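Saturday, June 11, 2022 — by your Fustberg correspondent
Last updated 8.20 am
2 min read

Good news for anyone who likes a wander round the stalls on a weekend morning — the Fustberg flea market is coming back, and it's staying until the end of August!

I'd more or less given up on it after the old car park was dug up, but the council has now said yes to the field behind the Vanell bakery. There's room for 600 visitors at a time, which sounds like plenty until you remember what the queue for the second-hand books used to be like. A pitch costs 20 a day (bring your own table, and a cloth if you want it to look nice) and the gates open at 8.

I popped in to the sign-up evening on Thursday and came away with far too many leaflets and a slice of very good plum cake.
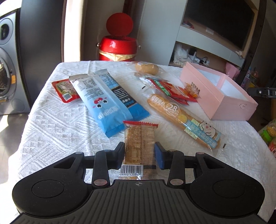
Parking is the one thing I'm still grumbling about. The Hägglund garage is letting people use its yard, but it fills up fast and the lane beside it is narrow, so I'll be taking the bus. The Cleline service stops right by the bakery and runs all morning.

Part of the pitch money goes towards the paddling pool roof. The fund stands at 1,175 so far, and there's a long way to go yet. I've got two boxes of jigsaws and a lamp I never liked, so I'll be there with a pitch of my own — come and haggle!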